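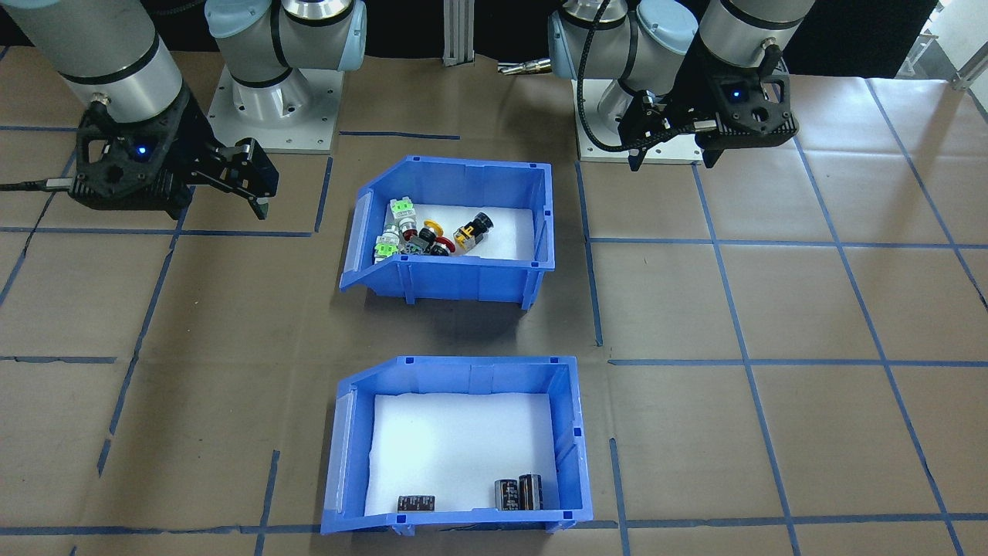

Figure 4. Padholm cell, both arms mounted, two sorting bins between them on the gridded work surface.

Section 6. Preparing the Work Surface and Bins

6.1 Scope

This section covers the paper surface, the tape grid, and the storage bins of the Padholm two-arm sorting cell. It applies to the cell at the Toledo site and to any cell built from the Treltar mounting kit. Work on the arms themselves is covered in Section 7.

6.2 Before You Begin

CAUTION: Both arms must be stopped and the cell key removed before anyone reaches over the table. A blue light at the wrist means that the gripper has power. It does not mean that the arm is safe to approach.

You will need a fresh sheet of tan paper, one roll of blue painter's tape, a steel rule, a soft dry cloth, and the cell log.

6.3 Replacing the Paper and Grid

1. Park both arms in the service position from the Skistarbridge control panel. Wait for the panel to show PARKED for each arm.
2. Remove the cell key and keep it with you.
3. Lift out the bins with their contents and place them on the side cart.
4. Peel up the old tape and paper. Wipe the tabletop with the dry cloth. Do not use solvent.
5. Lay the new sheet flat, working from the back edge toward the front. Smooth out any folds that stand up from the table. Flat crease lines may remain.
6. Mark out the grid with the steel rule and apply the tape. Press each strip down along its full length.
7. Where strips cross or meet, overlap them. Trim any loose end square.

Note: The grid is a guide for the operator in placing bins. The arms do not use it for positioning, and a strip that runs slightly out of square need not be replaced. A strip that has lifted must be replaced before the cell is run.

6.4 Placing the Bins

1. Check that the white lining lies flat against the floor of each bin.
2. Set the bins in the center of the table, one behind the other, with the sloped open fronts facing the operator.
3. Load panel switches and contact blocks in the rear bin and capacitors in the front bin. The two groups must not be mixed.
4. Route each gripper cable clear of the bin walls. Move the wrist by hand only while the key is out.
5. Return the key, select JOG, and bring one gripper over the table at low speed with the fingers open. Stop when the bin is within reach of the wrist camera.

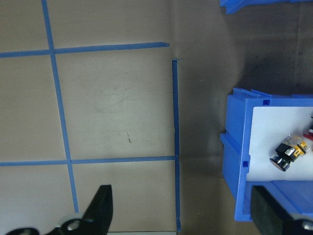 Does the paper have to be replaced every time it shows marks?
Small specks and scuffs are acceptable. Replace the paper when it is torn, when it no longer lies flat, or after 100 hours of running, whichever comes first.

6.5 Final Check

1. Run program 372 with the bins loaded. The program makes 11 slow passes and does not close the grippers.
2. Watch each pass from outside the cell. If a finger touches a bin wall, press the stop button and repeat 6.4 from step 2.
3. Enter the date and your initials in the cell log.

If contact occurs a second time, leave the cell stopped and inform Sunee Khunthong, Cell Maintenance — do not adjust the arm bases.

Section revised 12 July 2023.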